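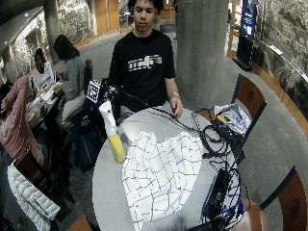

Shona Ngata wrote in to say that I have cables all wrong, that a cable on a table is no different from a fork on a table, and that people who can't eat dinner next to a power strip are putting on airs. She had more to say about my column on junk drawers, but this was the part that stung, and I have been arguing with her in the shower ever since.

A fork, Shona, goes back in the drawer. It has a slot with other forks in it. When you pick up a fork you get one fork. When you pick up a cable you get the cable, the cable it was lying on, a charger for a phone you gave away in July, and whatever was plugged into the other end, which arrives a second later by way of the floor.

I hold that a table is cleared from the cables down, and that any other order is theater. I came to this view by being a practitioner of the theater. For years my method was to carry in the spray bottle, set it down with some ceremony, drop a cloth beside it, and consider the job underway. A bottle and a cloth on a table look like cleaning. They look so much like cleaning that you can go make a sandwich. I have had a yellow bottle stand on my table so long that guests passed it down the table to reach the salt.

The cloth is worse, being soft. A bottle at least stays a bottle. A cloth left in a heap in the middle of a table becomes scenery, with hills, and soon there is mail in the valleys. Mine are the white kind with blue lines, and I can report that a grid does nothing for a person's sense of order once it has been wadded up. It just gives you a very exact picture of how badly you folded it.

And then there is the matter of shape. Our table is round. We bought it secondhand for $93 from a man who seemed glad to see the back of it, and I now understand why. A rectangular table has corners, and corners are where honest people keep their piles. You can have a whole disgraceful corner and still seat three. A round table has no corner to be ashamed of, so the pile simply takes a side, and the side grows. Cords love a round edge. They slide to it, hang off it, and wait for a hip.

When the pile gets big enough, it moves to a chair. I want to be fair to chairs, which did not ask for this, but a chair with a padded seat is the most dangerous storage in the house. It's comfortable there. Laundry that lands on a padded chair will outlive the chair. In our house the cloth that has been "moved so we can wipe the table" goes to the nearest seat, a second cloth comes out to do the wiping, and by evening we own one clear patch and one fewer place to sit.

My wife's position is that I should stop writing about the table and wipe it. She has held this position for some time. Her own system is to take one end of one cord, lift it straight up, and follow it until something gives. I used to find this reckless. I have come around. You cannot untangle a heap by looking at it, though I have put in the hours. Standing over a tangle with your head bowed feels like planning, and I'm told it looks like grief.

So, my rules, such as they are. One cord at a time, and it leaves the room before you touch the next. The thing it was plugged into goes with it. The power strip lives on the floor or the wall, where it can be kicked like everything else down there — I will not be moved on this. The cloth stays folded until there is bare table to use it on. The bottle comes in last, and if it has been standing there since breakfast, it goes back under the sink to think about itself.

Shona will say that this is a lot of law for one small table, and that she has raised a family around a tangle of cords without anyone going hungry. I believe her. I'd even come to dinner. I would only ask for a seat on the other side, away from the wires, and somewhere to put my elbow.

My editor, Dumisani Coetzee, tells me I have 400 words more than he wanted and that he keeps his own chargers in the fruit bowl. We have agreed not to discuss the fruit bowl.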